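Count the Rejected Takes

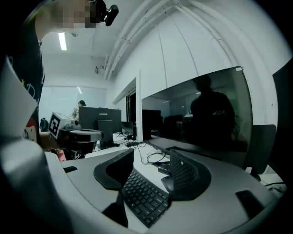 Two hand-held grippers at a desk, one with a marker cube on top.

Our October set held 1462 takes, and 70 were thrown out before training. The usual report gives only what remains. I think the rejects should be published with it, each with the cause: tracking lost, grip missed, operator stopped early. A learning system trained on clean takes alone has few examples of recovery. Vimala Kartha argues that bad takes teach bad habits, and for some tasks she is right. But 36 of ours were slow, clumsy and complete. I would put those back in.

Periklis Karras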